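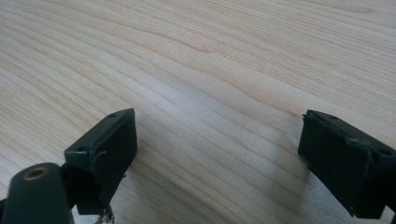
Posted by gkazlauskiene in Data Collection > Handheld Grippers
January, 9:40 am

Subject: Pad wear and dataset consistency, when do you swap?

Wrist view from the Clollar set attached, fingers open over the bench. Look at the left pad: there is a pale fiber curling off the face and a frayed tuft at the lower edge. The right pad has a lifted, scuffed spot near its upper right. Both pads went on at the start of the set and have done 206 demonstrations of one task, picking small parts off a wooden table and placing them in a tray.

Questions:

1. Do you replace pads on a fixed episode count or on visible wear?
2. If the worn pads are visible in every observation, do you worry about the policy keying on them?
3. Does anyone log pad changes in the episode metadata, and under what field?

Rest of the setup: two operators, one gripper, wrist camera only, fixed exposure. No force sensing.

Gediminas Kazlauskienė
Pruline

----

tarn_ellis wrote:

Fixed count. We swap every 129 episodes regardless of condition. The number came from dividing a roll of pad material by the length of a project and has no deeper meaning, but a fixed interval makes the logs easy to split afterward.

I would stop and replace both now. The loose fiber matters less than the lifted spot on the right. Once the covering peels, friction is no longer uniform across the face and operators start compensating by gripping lower. You end up with a grasp height drift that has nothing to do with the task.

----

mboard wrote:

> I would stop and replace both now.

Disagree. If the deployed gripper will run on worn pads, and it will, then worn pads belong in the training data. A set collected entirely on fresh pads gives you a policy that closes too lightly after the first month.

What I would avoid is wear correlated with something else. If the first half of the set is new pads with operator A and the second half is old pads with operator B, you can't separate the two.

----

tarn_ellis wrote:

Only true if the policy has some way to respond to wear. With a wrist camera and no force sensing it gets pad appearance and object motion. At the resolution most people downsample to, a fiber that thin is gone. So the wear shows up in the actions as noise and barely shows up in the observations.

----

mboard wrote:

The slip shows up in the observations. Operator squeezes, part moves, operator squeezes more. That is a recovery and I want recoveries in the set.

----

k_renner wrote:

We had the opposite problem on the Danstead collection. Changed pads midway, new batch was slightly lighter in color, and the validation loss split into two clean groups by batch. Success rate on the arm was the same for both. I spent 11 days on it before somebody checked the supply drawer.

So for question 2: maybe, but pad color bothered our encoder far more than fraying did. Mask the fingers at training time if you can. They stay low in your view, so a static mask would cost you little until they close.

----

gkazlauskiene wrote:

Masking is difficult here. Finger opening is not recorded separately, we recover it from the image. If I mask the fingers I lose the gripper width label.

On operator correlation: the operators alternate in blocks of 20 episodes, so wear is spread across both. Grasp height I have not checked. I will plot it against episode index tonight.

----

dovetail_joe wrote:

Unrelated to pads, but that table has fine, gently wavy grain and there is nothing else on it. If the whole set is on the one surface, I would be more concerned about that. We collected on a similar top for the Kuo bins and the policy was noticeably worse on plain gray. Rotate the board between blocks at minimum, or throw a mat down for a third of the episodes.

----

tarn_ellis wrote:

Seconded on the surface. Question 3: we use pad_id and pad_episode_count, both written by the recorder at session start. Operators forget to type it in, so we put a printed code on the pad packaging and scan it.

----

gkazlauskiene wrote:

Plot is done. Grasp height goes down by almost two millimeters from the first block to the last, for both operators. The slope is steeper in the last three blocks.

Plan: new pads tomorrow, keep the existing episodes with pad_id 1, and collect the next set with the board rotated every block. I will train with and without the last three blocks and post both curves.

----

mboard wrote:

Keep the old pads in a labeled bag. If the version with the late blocks does better you will want them back on.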